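Delisting Needs a Notice Period

Opinion - 14 December 2023

Postma left sale on the Dellico storefront in March. The page stayed up for a few hours with the buy button grayed out, then it redirected to the front page. People who owned the game could still download it. People who had it on a wishlist received nothing, and the wishlist entry was removed without a message.

I want to argue for a small rule: a digital store should publish the end date of any sale before that date arrives, and it should keep the product page up afterward. The rule is cheap and dull. Most of the case against it rests on confusing it with larger demands that other people are making.
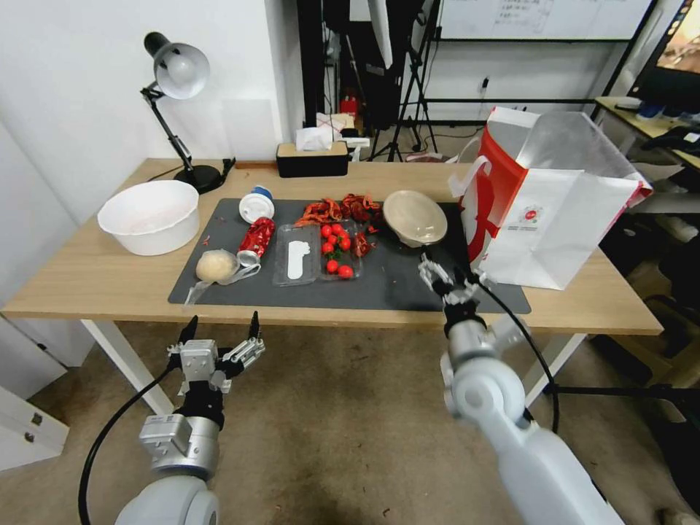
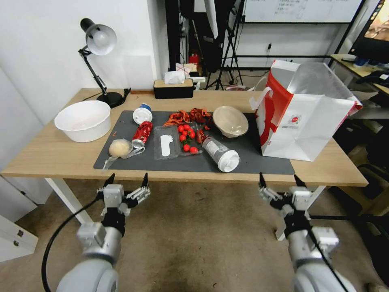

Start with what delisting is. A game on a storefront is a bundle of permissions. The developer has permission to use the engine, the fonts, the middleware and whatever music was licensed from outside. The publisher has permission to sell in given regions for a given term. The store has permission to host the files and take payment. When any one of these lapses, the sale has to stop, even if every other party would like it to go on. Racing games lose their car licenses and sports games lose their leagues. Smaller games tend to go because a publisher folds or because a single song was signed for a fixed number of years.

In nearly all of these cases the date is written down in advance. A license term has an end, and somebody at the publisher has a spreadsheet with that end in it. The store often has it too, since regional sale windows are entered as start and stop fields when a product is set up. The buyer is the only party to the deal who can't see the field.

Postma is a fair test because it wasn't a famous game. It was a freight-routing puzzle game from Basby, a small publisher, and it sold slowly at full price and well at a discount. It had been in three seasonal sales. A person who follows discounts learns to wait, and the store teaches that habit on purpose with its wishlist mail and countdown timers. A store that can mail me when a price drops by a third can mail me when a product is about to vanish. The trigger is a different column in the same table.

The usual objection is that a notice causes a rush, and that a rush distorts sales. I accept the first half. People do buy when told that a thing is going away. But the stores already run timers on free games and weekend discounts, all of which are built to cause a rush. It is hard to see why a true deadline is worse for the customer than a promotional one. If anything, the developer gets a last month of income on a product that is about to earn zero.

A stronger objection comes from the publisher side. Renewal talks often run right up to the deadline, and a public end date weakens the publisher's hand. The license holder can see the clock and so can the press. There is something to this. My answer is to publish the date as a current term, marked as open to renewal, in the way a streaming service lists a film as leaving at the end of the month and sometimes keeps it. Customers can cope with a date that moves later. What they can't plan for is a date they never saw.

How long should the notice be? I would set it at six weeks for paid games. That covers at least one pay period for nearly everyone, and it usually covers a sale. Free-to-play games with a paid currency need longer, and the sale of the currency should stop well before the servers do. Emergency removals for legal or security reasons would be exempt, with the reason stated by category on the page.

The second half of the rule, keeping the page, matters more than it sounds. When Postma's page went, so did its patch notes, its system requirements, its user reviews and the only current list of its known bugs. Owners lost their support forum, which hung off the product page. Pratska, the same publisher's earlier game, had 2270 user reviews on the day I last checked it. It is still on sale, so those reviews are still readable. If it is pulled under the present system, they go with it, including the long ones that explain how to get the game running on two monitors. Text of that kind takes up almost no space. The store wouldn't need to show a price or a trailer, only the page as it stood, with a line giving the last day of sale.

Some readers will say this doesn't go far enough. They want resale rights, source code held in escrow, or a legal duty to keep games playable. I have sympathy for parts of that list, and I think the escrow idea deserves a better hearing than it gets. But each item needs new law or new contracts, and each will be argued over for years. A notice period needs a database field to be made visible and an email template to be written. Tying the small change to the large ones has mainly served the stores, which can point at the whole package and call it unworkable.

There is also the matter of who would go first. Dellico is large enough that publishers would accept a notice clause in its standard terms with some grumbling. A smaller store would risk losing titles to its rivals. I would therefore start with Dellico, and I would start with products whose sale window already has a stop date filled in, leaving the rest until their contracts are next renewed. The seasonal sale opens soon. The page for each discounted game will show the hour at which the discount ends. It could show the other date on the line below.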